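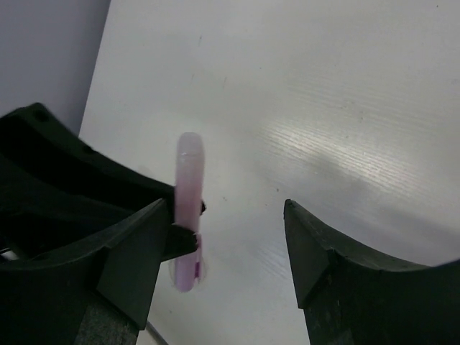

Plovitano Gripper Build: Frequently Asked Questions

Last updated March 23, 2018

Applies to revision 12 of the printed parts. Builders on earlier revisions should read the section on firmware first.

General

What is the Plovitano?
A two-finger parallel gripper with a wrist camera, meant for small desktop arms. It was drawn up at the Mets shared workshop and can be built at home with a 3D printer, a soldering iron and basic hand tools.

Which arms does it fit?
The bolt pattern matches the Kavico arm. An adapter plate for the Bavodo arm is in the downloads folder. Other arms need a plate of your own design.

How much can it lift?
The rated load is 500 grams with rubber pads fitted. Bare printed fingers slip well before that on smooth plastic or glass.

Printing and assembly

Which material should I use for the fingers?
PETG. PLA creeps under constant clamping load and the tips lose their alignment after a few weeks. Print each finger flat on its outer face with four perimeters.

Can I print the fingers in a light color?
Yes, but a dark matte filament is preferred. Light fingers reflect into the wrist camera and upset the auto exposure.

The finger screws strip the plastic. What now?
Use heat-set inserts. If a hole is already stripped, drill it out one size and set the insert with epoxy.

The carriage binds halfway through its travel.
Loosen both rail screws, run the carriage end to end by hand, then tighten at the far end. If it still binds, the rails are not parallel. Check the spacer lengths with calipers.

Wrist camera

Where should the camera point?
Both fingertips should be in view with the jaws fully open. Tilt the bracket until the tips sit near the middle of the picture, then lock it. Repeat the hand-eye calibration after any change to the bracket.

Glare on the table hides the object.
Move the lamp before changing any camera settings. A matte mat also works. Fixed exposure is better than automatic once the lighting is settled.

Does the software handle translucent parts?
Poorly. The default detector looks for a hard edge, and milky or clear plastic often gives two. Lower the edge threshold and use the color filter if the part is tinted.

Gripping

One finger touches the part before the other. Is that a fault?
No. The fingers are driven together, so an off-center part meets one side first. A light part will usually be pushed across until both sides touch. A tall, narrow part may tip over; correct the arm position before closing.

How do I set the closing force?
Set grip_current in the configuration file. The default is 900 mA, too high for thin-walled tubes. Start at half that value and raise it in small steps.

Firmware

Which version do I need?
Build 3578 or later. Older builds read the home switch with the wrong polarity and will drive the carriage into the end stop.

Do I have to recalibrate after an update?
Only the jaw zero. Run the homing command twice and compare the two readings. They should agree within one encoder count.

Can the gripper run without the arm controller?
Yes, over USB, for bench testing. The emergency stop line must still be connected or the motor driver stays disabled.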